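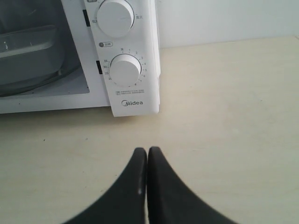 Hi everyone, porridge first, then the rest of Hema's questions! I've been making my oatmeal in the microwave at Notdale most mornings since May, and I've ruined enough of it by now to have opinions. The thing that helps most is a deep glass dish with lots of headroom, way more than you think a bowl of oats could need. Leave the clear one in there if you find it inside, it's fine to use. The other thing is the power knob, the upper of the two, which I suspect half of us have never touched (I hadn't until Hiyori Tamura showed me). The one under it with the clock icon is just the timer.

On 2019-11-24, Hema Sundaram wrote:
> Hello all, new to the Notdale kitchen and to this list.
> Can someone tell me how to work the microwave? I'm used to
> one with buttons, and I can't read the writing by the dials.
> My oatmeal boiled over twice and my leftover rice came out
> like gravel. Also, does anybody have a good way to get the
> inside clean? I'd like to leave it nicer than I made it.
> Thanks, Hema

Welcome, Hema! You are in good company with the oatmeal. Luminița Ilie stuck a translation of the writing inside the spice cupboard ages ago, but it fell down behind the jars and I only found it last week. I'll put it back up with better tape.

For rice, sprinkle a spoonful of water over it, put a plate on top, and go medium for two minutes. Break up the clumps with a fork and give it another minute if the middle is still cold. Teodoro Galindo swears by an ice cube sitting on the rice and I have to admit his always looks better than mine.
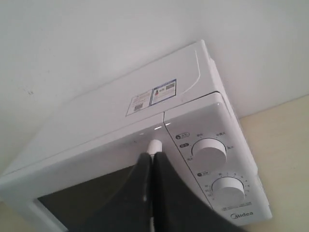 Full power I keep for mugs of water and frozen peas, and that's pretty much it. Soup spits, cheese turns to rubber, and tomato sauce... please, please cover tomato sauce. I scrubbed somebody's arrabbiata off the ceiling of that oven in May and I still think about it.

Okay, the cleaning. My way, which is really my aunt's way:

1. Fill a microwave-safe bowl halfway with water, drop in a few slices of lemon (or a good splash of white vinegar if you don't mind the smell), and stand a wooden spoon in it so it doesn't bubble up all at once.

2. Run it on high for four minutes, then leave the door shut for another 10. Go fold your laundry or whatever.

3. Take the bowl out with a towel, it's hot! Lift out the glass plate and wash it in the sink like any other plate.

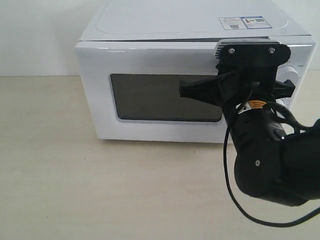
4. Wipe the inside with a damp cloth, top first so the drips land on stuff you haven't done yet. Don't forget the inside of the door, and do the knobs with a barely damp corner of the cloth, never a spray.

5. Dry everything, put the plate back, and make sure it turns freely before you walk off.

If there's baked-on gunk after all that, make a paste of baking soda and water and let it sit on the spot while you have a coffee. No steel wool, please. Efren Belmonte tried it on our old one and it never looked right again.

One more question came up, in case others were wondering too.

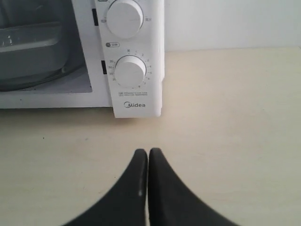 Can I just twist the timer back to zero if my food is done early?

On a dial timer like this one that's normally fine, and it's kinder to the next person than leaving minutes on the clock. I open the door first, then turn it back gently until it dings.

Hema, if you're in tomorrow morning, come find me and we'll do a batch of oats together. I'm bringing the good raisins.

Luminița, do you still have the file for that translation sheet? The tape took a bite out of one corner and I can't make out the last word.

Efren, your blue casserole lid is still in my car, sorry!!

Marnie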